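Bench and Small Parts Inspection: Packing Area, Javau Building
Inspected by: Hefin Cadwaladr
Reviewed by: Joscha Reinholz
August 2022

Scope: the gray table, the steel tray, the thin coiled rods and the blue zippered pouches. Shelving and power outlets are on the other sheet.

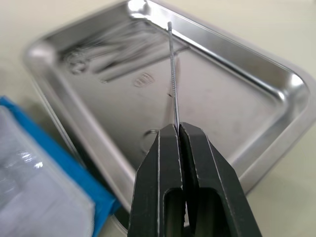
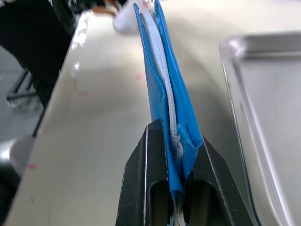 1. Table surface
Level and stable: OK
Free of cracks and sharp edges: OK
Clean: Needs work
Comment: Small pink marks on the top. They did not come off with a dry cloth. Try the mild cleaner first and do not use a scraper. If they stay after that, write it down and leave them alone, they are not a hazard.

2. Stainless steel tray
Rim free of burrs: OK
Corners free of dents: OK
Rust or pitting: None found
Comment: Run a gloved finger along the whole rim, including the underside. The Vumden tray we had before this one passed on the top side and still cut somebody. The tray is shiny and a thin part is easy to miss under the overhead light, so tilt it and look again before calling it empty.

3. Thin rods with coiled section
Straight: OK
Coil evenly wound, no gaps or loose ends: OK
End cap in place and blunt: OK
Comment: Pick up by the smooth end. Do not pull on the coil. Any rod with a lifted winding goes in the reject cup, even if it looks like it could be pressed back. Lay them flat in the tray and keep the ends inside the rim. I found 2 on the floor under the table and threw them out.

4. Zippered pouches, blue
Seams closed: OK
Zipper runs full length: OK, one stiff
Zipper tape attached at both ends: Check again
Comment: Open and close each one fully before it goes out. Some creasing in the material is normal and is not a reason to reject. Splits along a fold are. On the stiff one the slider stuck near the end and had to be backed up. Joscha wants it kept aside for the supplier, Jadoon, so please don't put it back with the good ones. Loose tape at the end of a zipper should not be trimmed with the pouch closed.

5. Floor and walkway
Clear on the left side of the table: OK
Clear on the right side: OK after moving one box
Comment: The box was on the last report too. It needs a permanent place.

6. Gloves and eye protection
Available at the bench: OK
Right sizes: No
Comment: Only large gloves left. Order mediums from Clolard with the next batch of cleaner.

Open items
Pink marks on table: Hefin
Stiff pouch to Jadoon: Joscha
Medium gloves: Joscha
Place for the box: not assigned

Next full inspection in December. Items 3 and 4 are to be checked every time a new batch comes in.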